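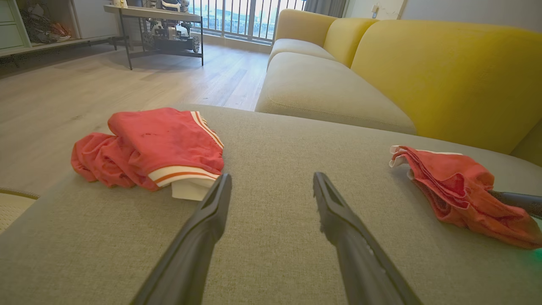
Why Do Clothes Crumple?

Furnival Kids' Fact Page, number 507

Drop a book on the sofa and it stays book-shaped. Drop a pair of red shorts on the sofa and you get a little red mountain with a white waistband sticking out of it! I love this about clothes. They can be flat, round, twisted, or squashed into a ball the size of a grapefruit, and they're still shorts the whole time. I've been wondering how they do it since I was seven, so let's have a good look.

What cloth is made of

Get right up close to the arm of a sofa, or your sleeve, or a dish towel (a magnifying glass is great if you have one). You'll see that cloth is made of threads. On a lot of sofas the threads go over and under each other like the strips in a paper place mat. That kind of cloth is called woven.

T-shirts are usually different. They're knitted, so the thread goes around in tiny loops, and each loop hooks into the loop next door. Pull a T-shirt sideways and the loops get wider. Let go and they spring back (mostly, unless it's as old as my gardening one).

Now go smaller. Each thread is a bundle of hairs called fibers, all twisted together. Cotton fibers come from a plant, wool comes from sheep, and polyester is made in a factory. Fibers are so thin that they bend very easily, and when thousands of bendy things are twisted into a thread, the thread is bendy too. Cloth can flop over almost anything because of that.

So why doesn't the sofa crumple?

Good question, me! Sofa cloth is made of threads as well. But it's often thicker than the cloth in your clothes, and it's pulled snugly over something plump, like foam or stuffing. The stuffing pushes out and the cloth pulls in, and between them they keep the cushion nice and round. Your shorts do the same thing when you're inside them. You're the stuffing!

Take the stuffing away and there's only gravity left. Gravity pulls every bit of the cloth down, and the parts that can't lie flat fold over or poke up. Drop the same shorts 2 times and you'll get two different heaps.
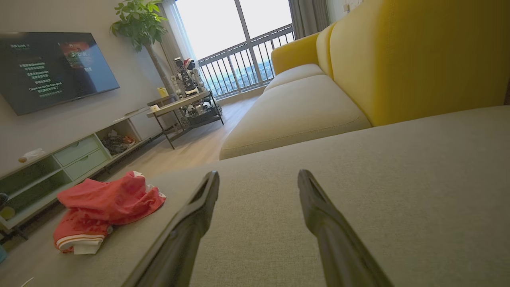 Alfie Pickering wrote to ask why some wrinkles fall out by themselves and others stay until somebody gets the iron out.

Thank you, Alfie, I had to go and read up on that one. It depends on the fibers, and also on water and heat. Inside a cotton fiber there are very, very tiny chains, much too small to see, and they hold on to their neighbors a bit like kids holding hands in a line. When cotton gets damp, the water sneaks in between them and they let go. Then the cloth dries, and they grab hold again wherever they happen to be. If your shirt was in a ball while it dried, they grab hold in a ball shape. Wrinkles!

An iron does the same trick on purpose. Heat and steam help the chains let go, the flat iron presses everything smooth, and they join up again in a nice flat shape. (Irons are a grown-up job, please. They get hot enough to give you a nasty burn.)

Polyester doesn't soak up much water, so it usually comes out of a heap looking pretty good. Lots of sports clothes are made of it. Look at the little label inside and you might find the word, or a mix, such as cotton and polyester together.

Try it: the wrinkle race

You need two old handkerchiefs or squares of cotton cloth, a bowl of water, and a shelf where nobody will move your things.

1. Dip both squares in the water and squeeze them out.

2. Scrunch one into a tight ball and put it on a plate.

3. Pull the other one flat with your hands and lay it on a second plate.

4. Leave them until they're dry all the way through. The ball takes a lot longer, so be patient. Mine needed 2 days.

5. Open the ball and put the squares side by side. Can you smooth the crinkly one with just your hands? What if you wet it and start over?

My crinkly square looked like a map of the Alps. I drew rivers on it.

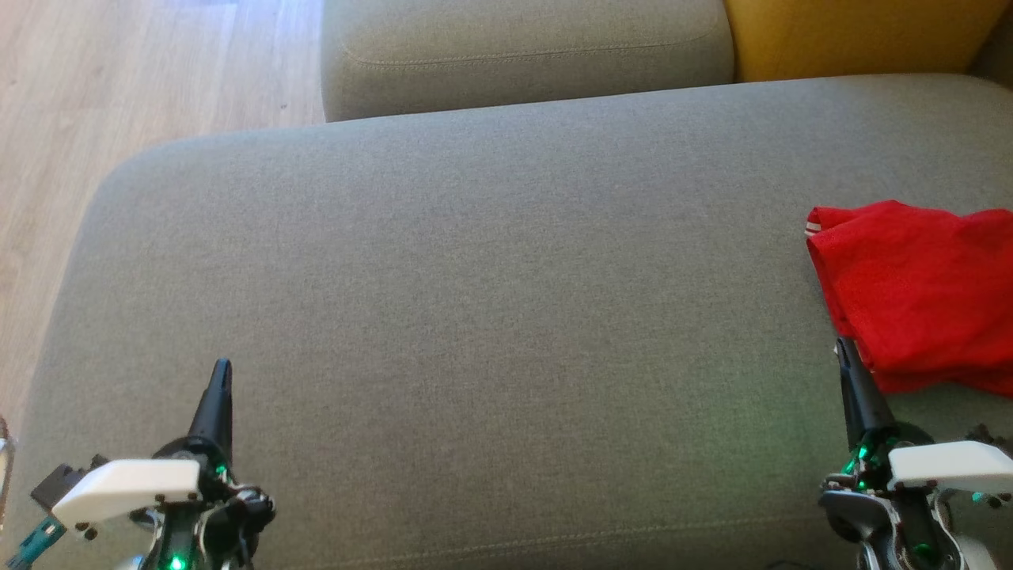 Isn't it all right to leave clothes in a heap if they're going to be worn again tomorrow anyway? Tatu Urio sent that in, with a lot of exclamation points.

Ha! Well, a dry heap overnight won't hurt them, Tatu, though you might look a bit rumpled at breakfast. A damp heap is another story. Air can't get into the middle, the cloth stays wet, and then it starts to smell like an old sponge. Swim things and sweaty gym things should be hung up or go straight in the wash.

If you'd like to fold shorts, I do mine like this. Hold them by the waistband and give them one big shake. Lay them down and put one leg on top of the other. Tuck in the pointy bit at the back, then fold the legs up to the waistband. The elastic will try to gather everything up again, so give it a pat and put something heavier on top. I use my pajamas.

Next time I'm doing zippers, and I've already taken one apart and can't get it back together.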